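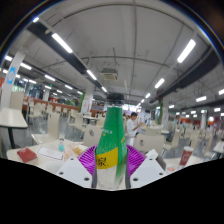
3. Label legibility on curved containers

Ilham Ramadan
Apr 27, 2024

3.1 Background

Printed labels on beverage and household bottles are designed flat and read curved. A line of text set across a flat proof loses apparent width toward both sides once the label is wrapped, and the loss grows quickly past the middle third of the visible face. Most guidance for label designers treats this as a matter of keeping key text near the center. The guidance says little about what happens on a taper, where the printed line also bends up or down relative to the eye, or about shoulders, where the surface turns away from a reader who holds the bottle upright at chest height.

Large single characters behave differently from running text. Figure 1 shows a tapered green bottle with a yellow label band carrying one large black character and, near the shoulder, faint white lines of small text. The two kinds of print are subject to the same curvature but have very different reserves of stroke width and contrast. The present section reports how far each kind can be moved from the center line before readers fail to identify it.

Figure 1. Large and small print on a tapered bottle.

3.2 Materials

Label stock was supplied by Baumgart in two finishes, matte and gloss. Each finish was printed with four test strings in black on yellow and with the same strings in white on green. The strings were a single large character, a product name of five to eight letters, a storage instruction, and a block of ingredient text in the smallest size used in the series. The color pairs were chosen because they differ strongly in contrast while both remain common on store shelves.

Blank bottles came from the Skoka line. Two shapes were used, a straight cylinder and a tapered form with a narrow neck. Labels were applied by hand on a cradle and checked for skew against a scribed vertical line. Any label that sat visibly off the line was removed, and the bottle was discarded, as residual adhesive affected the seating of a second label.

3.3 Procedure

Seventy adult readers took part at the Gurkgate site. All had normal or corrected vision, confirmed with a standard near chart before the session. Each bottle stood on a turntable at a distance of 400 mm from the chin rest. The reader saw the bottle for a fixed interval, after which a shutter closed, and the reader then reported the string aloud. Responses were entered by an operator who could not see the bottle.

The turntable was advanced in equal steps from the center position until the reader failed on two successive presentations. The last position with a correct report was taken as the limit angle for that string. Order of strings was shuffled within each session. Lighting was diffuse and held constant, except in the glare condition, in which a single lamp was placed above and to the left of the reader.

Readers who did not know the script of the large character were asked to match it to one of several printed cards. This makes the task easier than free naming, and limit angles for the large character should not be compared directly with those for the letter strings. They can be compared across shapes and finishes.

3.4 Results

The large character had the widest limit angle in every condition. It was still matched when a substantial part of it had turned out of view, and errors at the limit were mostly confusions between cards that shared the upper part of the form. The product name came next. The storage instruction and the ingredient block failed early and at nearly the same position, although the instruction was set larger. Line length appears to account for this. Both strings ran wide enough that their outer words were lost before the inner ones became hard to read.

Taper reduced the limit angle for all strings. The effect was small for the large character and marked for the ingredient block, especially when the block was placed at the shoulder. White on green was worse than black on yellow at the smallest size only. Gloss stock made no difference under diffuse light. Under the lamp it produced a vertical highlight that erased small text lying beneath it, and several readers moved their heads against the rest in an attempt to shift it. Those trials were kept.

3.5 Limits of the data

The bottles were viewed empty. Clear stock over a filled bottle takes its background from the contents, and contrast measured on empty bottles cannot be carried over. Readers were not permitted to turn or tilt the bottle, as a shopper would. A handled version of the task was piloted at Tumine in October with a smaller group, and its results are reported in Section 4.

Related items
Ink spread on wet-glue paper labels
Shoulder text and neck bands: a survey of 200 bottles
Glare from gloss stock under store lighting
Type size on wraparound labels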